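Storing and Ripening Fruit at Home
Household guidance from the Jatlow Extension Kitchen

Residents are encouraged to sort fruit on the day it is purchased. Items that continue to ripen after harvest should be kept apart from those that do not.
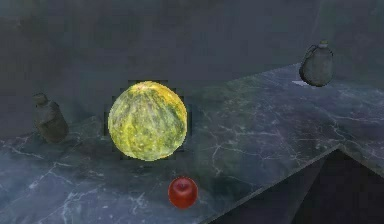
Apples give off ethylene, a gas that speeds ripening in neighboring produce. They should be held in the refrigerator drawer, in a perforated bag, away from leafy greens and carrots. One soft or bruised apple should be removed promptly and used for sauce.

Whole melons may stay at room temperature until fragrant at the blossom end. Before cutting, scrub the rind under running water with a clean brush and dry it with a paper towel. Soap is not recommended. Cut melon must be covered and refrigerated within two hours – one hour if the room is above 90 degrees Fahrenheit.

Pears and avocados ripen well in a closed paper bag. Check them daily.

Stone counters should be wiped after fruit is prepared, as acidic juice can dull marble. Use a damp cloth and mild dish soap. Vinegar and lemon cleaners are unsuitable for this surface.

Prepared by Aurora Rebelo and Subbarao Rajan. The November sheet will cover squash and root vegetables.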